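Minutes of the software progress meeting, Avthorpe, 16/04/2018

Present: control, perception and planning leads, plus one from the Postham office. The October minutes were agreed without changes.

1. Simulator

The Bamar build now loads the table, the turquoise shelf unit and both arms from one file. Control asked for the old loader to be kept until the Postham machines have moved over.

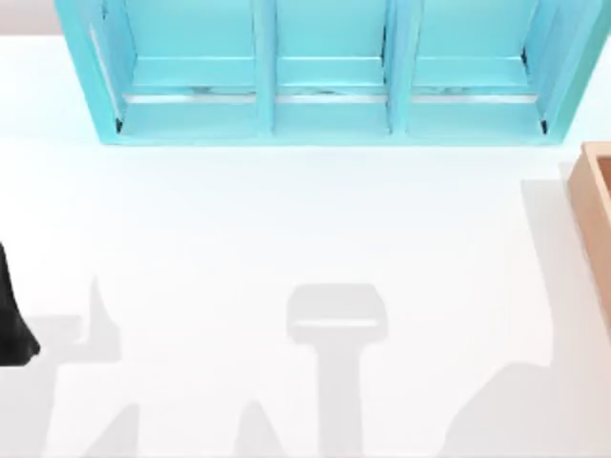
Planning has closed 14 of its open tickets. The remaining 3 all concern both arms moving near the shelf at once and will be looked at together.

2. Grasping

The right arm's approach to the bread slice is now planned from directly above, with the gripper open. Perception wants the pose estimate logged at every step of the descent.
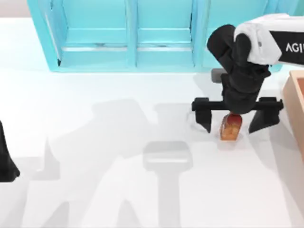 Does the logging slow the control loop?
The log is written by a separate process, so the loop keeps its timing. Disk space is the limit, and old runs will be cleared by script.

3. Views and shadows

Shadows on the white table are still being taken for objects in some runs. Perception will try the Nechyporuk filter on run 1219 and report back. 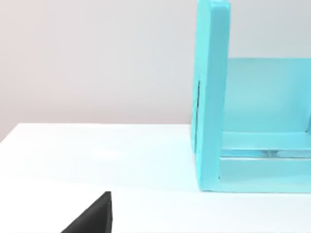
4. Actions

Control: tag release 13 and send it to Postham.
Perception: filter test, as item 3.
Planning: write up the two-arm tickets.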